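Skustton Robotics Stream — Project Report
Group 15: Loading a wine-glass rack with two arms
Submitted to the Adeyemi Engineering Lab, November

1. Aim

The aim was to have a two-arm station hang stemmed plastic glasses on a wire rack, using a policy trained from demonstrations that we recorded ourselves. The task was picked from the course list. It needs a careful grip on a thin part, a change of orientation, and a placement where the rack can be knocked over if the approach is wrong.

2. Setup

Both arms are mounted on a rail along the front of the table, one on each side. Each wrist carries its own camera, and a fixed camera covers the workspace. Arm control and logging ran through Grallum, the lab's in-house package. We changed only the gripper closing limit, which we lowered after early trials flexed the stems.

The rack was not fastened down. We considered clamping the base but left it free, so that the left arm would have a reason to steady it in later work.

3. Data collection

We recorded 605 demonstrations over the term. An operator drove both arms from the leader pair and returned the glasses to the right side of the table between runs. Starting positions were varied by hand within a taped area, and the tape was removed before recording.

Runs in which a glass left the table were deleted. Runs with a failed first grip were kept if the operator recovered — the first policy had no idea what to do after a miss, and these runs helped. Training then used 1,544 short clips cut from the full recordings, each covering a single reach, grip, turn or hang.

4. Results

The policy was reliable at reaching and gripping when the glasses were spread out. Performance dropped when they stood close together, as the fingers tended to push a neighbouring glass while closing. Hanging was the weakest stage. Most failures came from the foot of the glass meeting the wire at an angle and sliding off.

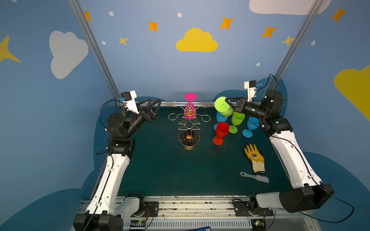 Figure 1. Right gripper holding a lime-green glass on its side, with the pink glass hanging at the top of the rack.

The turn from upright to inverted is done by the wrist alone. With the glass sideways, the stem is partly hidden from the wrist camera by the fingers, and we suspect this adds to the placement error. We did not test it separately.

5. Further work

The left arm is underused. The Rinach group has offered its handover code, which we would try for the holders on the far side of the rack. We would also record more runs with crowded glasses and repeat the hanging tests with the rack turned to a different angle each time.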